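Chapter 4
Measuring and the Sour Drink

In this chapter
Why bartenders measure by volume
The jigger, the beaker and the measuring spoon
Setting up a board for citrus
The sour as a pattern for hundreds of drinks
Lab 4A: One Lemon, Two Drinks

Key terms: jigger, meniscus, sour, balance, yield, dilution

A squeeze of lemon juice is a wonderful thing, and it is also a slippery one. Two lemons from the same bag can give you very different amounts of juice, and the juice can taste sharper or softer from one week to the next. Sugar syrup is sneaky in its own way: an extra teaspoon hardly shows in the glass, but your tongue finds it right away. Chapter 3 was all about tasting. Now we get to the part of the course many students like best (I certainly do!), where you learn to build the same drink twice in a row and have it come out the same both times.

Everything in this chapter can be made without alcohol. The recipes in the student kitchen use strong chilled tea as the base, and the measuring works in exactly the same way. If you are reading this as part of the evening program at Vininard, your instructor may give you a second set of recipes in May, after the service exam.

4.1 Volume comes first

Bakers love their scales, and for flour a scale is the right tool. Behind a bar, nearly everything is a liquid, the amounts are small, and the work is quick. Volume wins. You fill a little cup to the line or the rim, tip it, and move on to the next bottle.

The classic tool is the jigger. The double-cone kind has two cups joined at a narrow waist, one larger than the other, so you flip it over to change sizes. A common pair is 50 milliliters on one side and 25 on the other, but there are plenty of others in use, and some have extra lines inside the cup. Before you use a jigger you haven't met before, fill each side with water and pour it into a beaker or measuring cup with clear markings. Write down what you get. Guangming Du, who taught the first version of this course, had each student do this with every jigger in the drawer, and the drawer was large. It took most of an hour and people grumbled, and then they poured beautifully for the rest of the term.
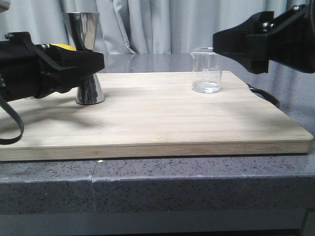
A beaker has one big advantage over a metal cup: you can see through the side. Get your eyes down level with the liquid. The surface curves up a little where it touches the glass, and this curve is called the meniscus. Read the bottom of the curve. If you look from above, you will read the wrong number, and the mistake will be a different size each time depending on how tall you are and how far you lean.

With a jigger, fill until the liquid is flush with the rim. Hold it level, close to the glass you are filling, and tip it in one smooth turn of the wrist. Slow pouring makes the liquid run back along the outside of the cup and down your fingers. Everybody does this at first. Practice with water over a tray until your hand stops hesitating, then practice ten more times for the pleasure of it!

Try it: Pour the large side of your jigger into an empty beaker three times, emptying the beaker between pours. Record each reading. How far apart are your highest and lowest? Trade jiggers with a partner and do it again.

4.2 The board and the lemon

Citrus needs a steady surface. Choose a board with enough space for the fruit, the knife and your free hand, and lay a damp cloth underneath if it slides at all on the counter. Stone is handsome and easy to wipe, but a board can skate on it, and cutting straight on stone will ruin a good edge in a single afternoon.

Wood and bamboo are both kind to knives. Wash the board by hand, dry it standing up, and rub in a little food-safe mineral oil when it starts to look chalky. Keep one board for fruit only. Jiahui Xiao, our kitchen lead, marks hers on the underside, and she can smell an onion on a fruit board from across the room.

Let your lemons come to room temperature before you start. Roll each one under your palm, pressing firmly, until it feels a bit looser. Cut it across the middle for juicing, or lengthwise if you want wedges. If the recipe calls for peel as well, take the peel first, while the fruit is whole and firm. Peeling a squeezed half is a miserable job.

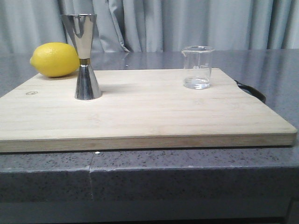
The amount of juice you get from a fruit is its yield. Yield matters at home, and it matters a great deal more when you are buying for a whole room of guests. In the exercises at the end of the chapter you will work from the order book of a small cafe, Lameck, which used 3742 lemons in one summer season, and figure out what happens to the bill when the yield drops.

4.3 Meet the sour

Take something strong in flavor, something sour and something sweet. Shake with ice and strain. You have just made a sour, and you have also learned the bones of a huge family of drinks. We will start with this one:

50 ml strong black tea, chilled
25 ml fresh lemon juice, strained
20 ml simple syrup

Measure the juice first, then the syrup, then the tea. If you slip, you have lost only the lemon. Shake hard for twelve seconds and strain into a cold glass.

Taste it, write one sentence about it, and make it again with 5 ml less syrup. The difference is bigger than you expect. Guilan Cai's class kept a wall chart of these sentences, and words like "bright," "thin" and "lip-puckering" came up for a change of a single teaspoon. Keep your own sentences in your notebook, with the amounts beside them. You will need them for Lab 4A, and again in Chapter 6 when we swap the lemon for grapefruit.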